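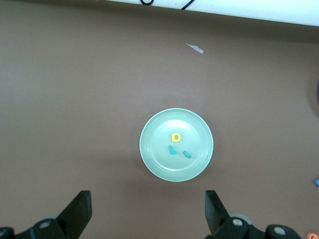 Green plate with the yellow D on it, gripper open.

2019-07-25

Spent most of the day on the written rules for the letter-sorting station. Amna Satti wants them done before the Dallmont visit in August, and the draft I had from Greda was 6 pages of things people already know. I got it down to 2.

The part I kept is the start check. Both arms up and still, hands out, then one person says "clear" out loud. We argued over whether the person who says it should also be the one on the stop button. I say yes. Amna says no, and the Marwat site does it her way, so I wrote it her way.

I added a line on scrap. Any bit of paper on the table gets picked up between runs, with the arms stopped. There is one on the table in both of my pictures, so I can't say much.
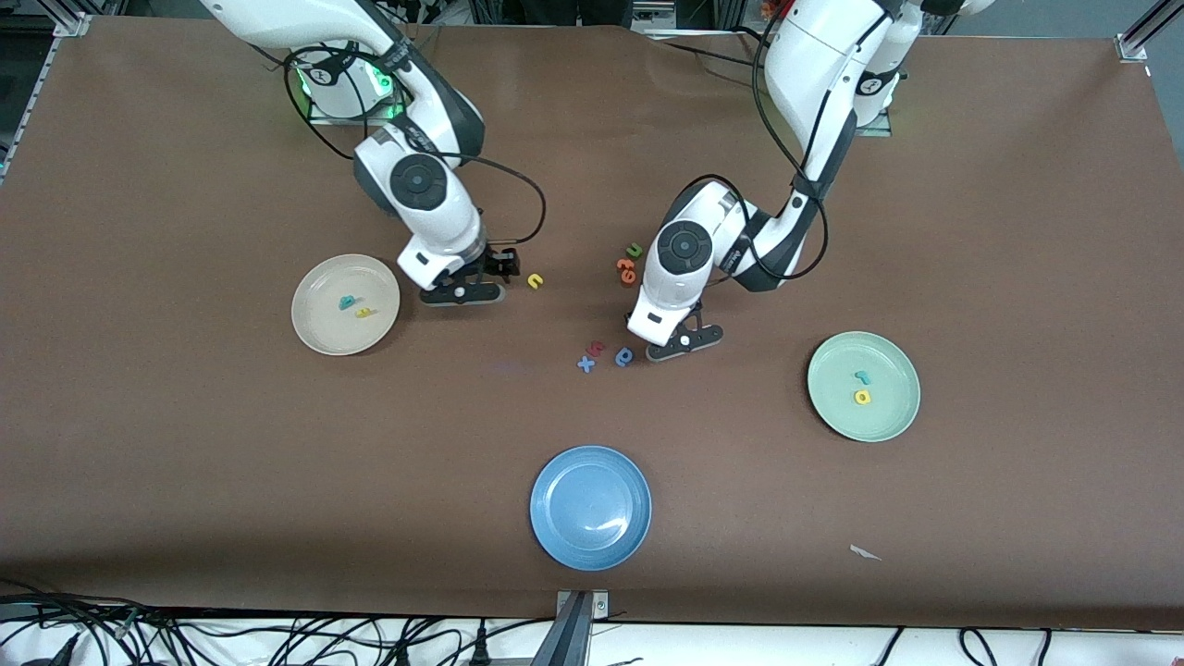 Both arms over the table, three plates out, blue one empty.

Cables took up the afternoon. The Dredstead sheet says slack must be looked at through the full reach of the arm, and I copied that in. I also want the floor cables in a cover strip - will ask what it costs.

The log now stands at 277 runs, and 197 of those have a name in the operator box. That is poor. New rule: no name, the run doesn't count. Amna agreed to that one right away.

Still to write: who may change the speed limit, and where the old versions of the sheet go. Printer is out of toner again. Home by six.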